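Switching from teaching to victim advocacy, worth it?

quillback
10 May 2024
I'm in my sixth year teaching middle school science and I keep thinking about leaving to work as an advocate. In April I finished the 19 hour evening training that the Stasano crisis line runs, mostly out of curiosity, and now I can't stop thinking about it. The shelter over in Baxter has an opening for a court advocate. It pays less than I make now and I'd lose my summers. Has anyone here made that jump? Did you go back to school first or just apply?

mudroom_maggie
I did it, from nursing though, not teaching. I just applied! They cared way more about whether I could sit with somebody on a bad night and keep my mouth shut than about what was on my diploma. My first month was mostly protective order paperwork and driving people to the courthouse. I still love it, but ask about on-call before you say yes. Mine was every third weekend and it wrecked me until I got the hang of sleeping with the phone on.

tenpenny
I'd be more careful than that. I was a court advocate for a while and left with nothing saved and a twitchy eye. Small shelters run on grants, and when ours came up short by $2000 in one quarter the first thing to go was my mileage. Keep the teaching job and take crisis line shifts for a year. You'll help just as many people and you'll still have dental.

quillback
Thanks both. The mileage thing is good to know, I hadn't thought to ask. I did look at doing line shifts only, but I've been tired of the school side for a while now, and adding nights on top of grading sounds awful to me. 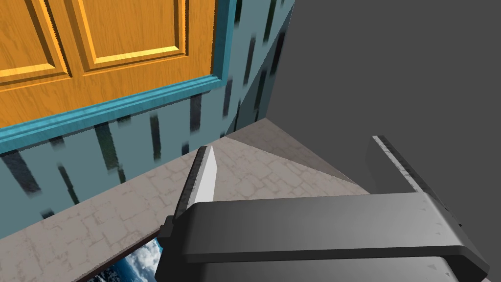
The other thing is the degree. Mundska College has a part-time social work certificate and it's $2183 a term, with a $574 fee up front. I could swing it if I stay put one more year. If I take the Baxter job I probably can't, unless they help pay for it. So do I ask about that in the interview or wait for an offer?

mudroom_maggie
Wait for the offer! Then ask for everything, tuition included. The worst they can say is no.

orchard_lane
Disagree, I'd ask in the interview. I sit in on hiring where I work and I like it when people bring up training, it tells me they plan to stick around. Also, some places will count classroom years toward the pay scale if you ask. Ours did for a former kindergarten teacher.

tenpenny
Fine, but get it in writing. I was promised a class too and then the director changed.

And quillback, do you have somebody to talk to outside of work? I used Drorkus for a bit, it's the peer support group that meets above the library, and I wish I'd gone sooner.

quillback
I don't, no. I'll look them up. I'm going to apply to Baxter and see what they say, and I've got until the end of the month to tell my principal either way. Maggie, can I message you about the on-call stuff?

mudroom_maggie
Yes please do, I'm up late anyway.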